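fruit-fridge-basket / README

Data card for the fruit and fridge set. Wrote this quick, will clean up later. Ask Montri Sangkhawat if something is missing.

What it is

Moving fruit between a yellow basket on a white table and the top compartment of a white fridge standing next to it. Small set, one corner of one room, same props all the way through. Good for pick and place on round things, for open containers, and for anybody who needs a fridge interior that isn't crammed with sauce bottles.

119 episodes. 100 for training, the rest held back. Splits are by episode, don't cut across them or you get near-identical views on both sides.

Name in the older sheets is "Teltona kitchen 2". Same thing. There was a "Teltona kitchen 1" with mugs, not included, different table, please don't merge.

Props

Fruit – red and orange-red, mixed. Labels use "apple", "pomegranate" and "red fruit". Use "red fruit" if you can't tell, that's what it's for. Some of them are hard to call even at full size, especially the darker ones. Don't guess from color alone.

Basket – bright yellow plastic, shallow, squarish with rounded corners, grid sides, a little loop handle left and right. Lets light through so you get yellow on the tabletop around it. Segmentation people: the glow is table, not basket. We had this wrong in the first labels and had to redo them.

Table – white, matte. Smudges on it, left as they are.

Fridge – upper compartment plus lower door. Only the upper compartment is used. Lower door stays shut and gets no label of its own, it's part of "fridge_body".

Views

Mostly a head view, plus a fixed side view for the same episodes. Head view moves, side view doesn't.
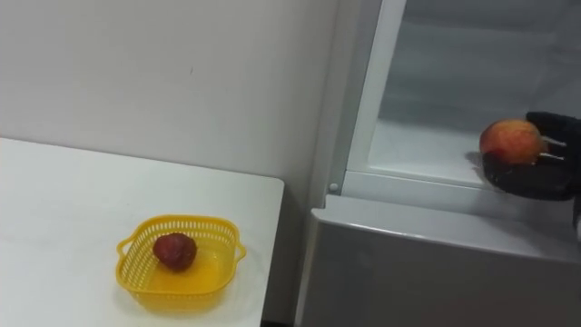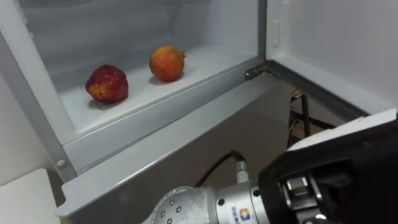
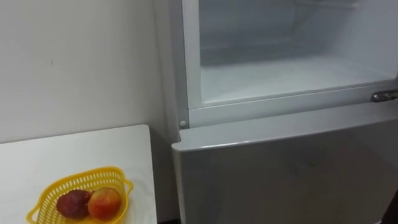
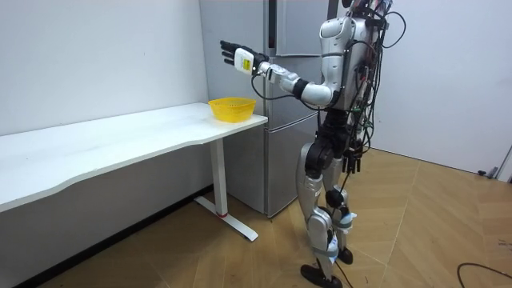
First three are head view, last one is the side view.

Labels

One text line per episode, everyday wording, lower case, no period. Things like

put the apple in the fridge
take the fruit out of the fridge and put it in the basket
put both fruits on the fridge floor, not touching

Typos in the text lines were kept on purpose for the training part (people type like that) and fixed in the held-out part. If you find one in held-out it's a mistake, tell us.

Object labels in use: fruit, basket, table, wall, fridge_body, fridge_door, fridge_floor, fridge_rim, fridge_panel. The last one is the clear panel across the front of the compartment. It's see-through, so anything behind it gets labeled as the thing behind it, and the panel gets only its top edge. Not everybody agreed but that's the rule we went with.

fridge_rim = the white border around the opening, including the ledge under it. The small round peg near the bottom left of the opening is rim as well. A few early files call it "button". Same peg. Search and replace if it bothers you.

State tags per episode: fridge_empty, fridge_one, fridge_two. It's the count of fruit in the compartment at the start, nothing to do with the basket. "Start" means first usable view, so if the first second is blank the tag comes from the next one.

How fruit should sit

For whoever adds more episodes, keep these the same:

- Fruit goes straight on the compartment floor, no tray, no bag.
- Leave a gap between two fruits. If they roll together, log it and keep the episode.
- Basket on the table, handles left and right more or less, slight angle is fine.
- Stems and crowns can point any way. Don't turn them to look nice.
- Nothing else on the fridge floor. No milk, no lunch!!
- Wipe the table Sunday evening and leave it alone after that.

Fruit wrinkles over a week or so. We swapped when it got soft, otherwise kept going, so you will see fresh and tired ones. Useful variety, I think. There's a column "fruit_age" in the sheet but it was filled in from memory for the March batch, so treat it as a rough note.

Files

episodes/ one folder each
labels/ text lines and object labels
sheet.csv start tags, fruit_age, comments
splits/ train and heldout lists

Comments column is free text and a bit of a mess. Worth a read if an episode looks odd.

Known problems

White on white on white. Fridge, wall and table are all close in brightness, edges between wall and fridge side are the worst. Expect sloppy masks there. I redid the worst ones by hand, not all.

Red fruit in the basket picks up a yellow cast from below. Don't color-correct it out before you look at what it does to the table.

Fridge door is open the whole time but often out of view in the head view. fridge_door missing does not mean closed.

Duplicated text lines: yes, many. Leave them.

Images over 700 MB per archive were split into parts. Unpack part one and the rest follows. The checksum list is for the parts, not the joined archive – sorry, will redo.

Use

Fine for research and teaching. Don't resell it. If you put it in a paper or on a slide, call it the Srithong fruit and fridge set and link to wherever you got it. The Grinerville mirror is usually up, Hulthorpe one is slower and still has the old label files as of now, so check that your sheet has the fruit_age column. If not you got the old one.

Todo

- redo checksums
- rename "button" in old files
- second basket, other color?
- wall/fridge edge masks, the remaning ones
- ask about green fruit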